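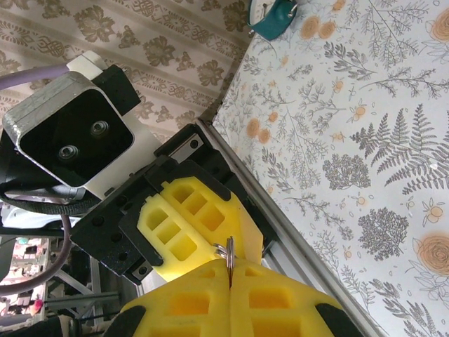

Figure 1. Camera module with two lenses in a metal housing, on a white bracket.

4.2 How drivers respond when enforcement moves

Most of what we know about speed enforcement comes from sites that never change. A pole goes up, local drivers learn where it is, and within a few weeks the braking pattern around it is as regular as a heartbeat. We wanted to know what happens when the site moves, and the town of Bridadstead gave us a wonderful chance to find out. Its road office had already planned to rotate enforcement among 9 stretches of road, and Hanan Awwad, who leads traffic planning there, agreed to let us set the order of rotation. What drivers notice is the sign, the painted line, the parked trailer, and above all the car ahead slowing down. Our study is about those cues.

Speeds were recorded with buried loops at each stretch, placed well before the enforcement point, at it, and well past it. The loops ran all the time, whether or not enforcement was present, so every stretch served as its own comparison. Enforcement stayed at a stretch for 8 days before moving on. We dropped hours with road work or standing water, and we dropped the first morning at every new stretch, when the trailer itself was often still being set up and traffic was being waved around it. Vehicles following closely behind another were kept in the data but marked, following the approach of Ghasemi, so that we could look at free drivers and followers apart.

The result that excited us most came from the followers. Free drivers slowed at the enforcement point and sped up again soon after, the familiar "kangaroo" pattern. Followers slowed too, as they had to, but they were much less quick to speed up, and on the long straight at Kovden many of them held the lower speed all the way to the last loop. We had expected the opposite! Luzius Kuster suggested that followers may not have seen the sign at all and so had no clear point at which to feel the danger of a ticket was over. The idea fits the data nicely, and it would explain why the effect was weaker at the 3 stretches where a second sign marked the end of the zone.

A second finding concerns memory. After enforcement left a stretch, speeds did not jump straight back. They crept up over the following days, faster on commuter routes than on the roads used mainly at weekends. This makes good sense if each driver has to pass the empty site once or twice before trusting that it is empty – a commuter does that in a day, while a weekend driver may need a month. Fadi Harb has fitted a simple learning model to these curves (Section 5), and it follows them far more closely than the plain decay curve we had used in our earlier Druvbridge work.

We should be careful about what these results can carry. Bridadstead is a small town with one main road in and out, and word travels fast. Local drivers post the trailer's location online, and we have no way to separate a driver who read a post from one who saw the sign. Nor did we have access to ticket records, so we cannot say whether a driver who had been fined behaved differently afterward. Olanrewaju Tamuno and Ilaria Pagano are now preparing a short roadside survey to get at both questions, to be run at the Kovden straight beginning in March. We are very much looking forward to the answers, especially on the end-of-zone signs, where a cheap change in practice could keep speeds down over a much longer piece of road.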